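Plelleo Residents' Help Exchange
Floors, Walls and Surfaces
Status: Open to further replies

Painted floor in shared drying room is chipping and marking laundry

Posted by Orysia Lysenko
22 January 2026

I should be grateful for advice on the floor of a ground-floor drying room which serves the residents of our building. The floor is painted in a pale grey with a slightly pink cast. I understand that it is a concrete slab, although I have no drawings to confirm this. The paint was last renewed before I assumed responsibility for the room, and our records give only the product name, Boltum, with no indication of whether it was a one-part or a two-part coating.

The surface is scuffed and stained throughout. In several places the coating has chipped away and left white, peeling patches, with yellowish staining in the area surrounding them. Grit and small crumbs gather on the floor, together with flakes of lighter material which I take to be paint. The room is swept every Monday.

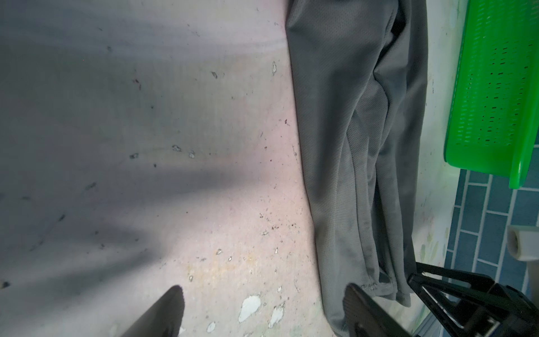 Residents are accustomed to sorting their washing on the floor before hanging it, as the room has no table. Two of them have written to me regarding dark spots on sportswear and have asked whether the floor is responsible. I am not in a position to say. The garments concerned are of the fine, perforated kind, and I am told that ordinary brushing does not clear them.

I would ask for guidance on the following points. Is it acceptable to touch in the chipped places alone, or must the whole floor be stripped? Does the yellowish staining indicate damp? Finally, what should residents be told about marked clothing in the meantime? The room can be closed for 3 days at most, and any work would have to be agreed with the managing agent, Datusov, beforehand.

Reply from Tamara Holovko
Marked as helpful

Local repair is acceptable provided that the remaining paint is firmly attached. This should be established before any paint is purchased. Press a strip of strong adhesive tape on to the floor beside one of the chipped places, rub it down well and pull it away sharply. Repeat the test in a part of the room which looks undamaged. If the tape comes away clean in both positions, the coating may be kept. If paint comes away in the second position, local repair will not last and the whole floor should be taken back.

Staining of that colour does not establish the presence of damp. It may equally be old detergent, rust from a drying frame or simply the ageing of the paint. Tape a square of clear plastic sheet to the floor, sealed on all four sides, and leave it until the following day. Moisture on the underside suggests that water is rising through the slab, in which case no paint should be applied until the cause has been found.

Where both tests are satisfactory, the work may proceed in this order. Vacuum the floor, including the edges. Wash it with a degreasing cleaner, rinse twice and allow it to dry fully. Scrape each chipped place until the edge of the paint no longer lifts, then sand the edge so that it slopes gently to the bare surface. Prime the bare areas and apply two coats of floor paint, observing the drying times printed on the tin.

One caution applies. If the building is an old one, the lower layers of paint may contain lead. A test kit should be used before any sanding, and dry sanding must not be carried out if the result is positive.

With regard to clothing, I would advise residents to shake each item outdoors, go over it with a dry, soft brush and wash it inside out at the temperature given on the label. Spots which remain should be treated as a stain and kept out of the tumble dryer until they have been dealt with. A folding table would remove the need to place laundry on the floor at all, and I would recommend it whether or not the floor is repainted.

Reply from Zhuravel

Put a mat down. We had the same in our bin store and a rubber mat covered it.

Further reply from Tamara Holovko

I would not recommend a rubber mat over paint in this condition. Some types of rubber discolour floor coatings, and moisture may be held beneath. If a temporary covering is required, an open-weave mat that can be lifted for sweeping would be preferable.

Further reply from Orysia Lysenko

I am obliged to both correspondents. The tape and plastic sheet tests will be carried out once the room has been cleared, and I have asked Datusov to approve the purchase of a folding table. I shall add the results to this page.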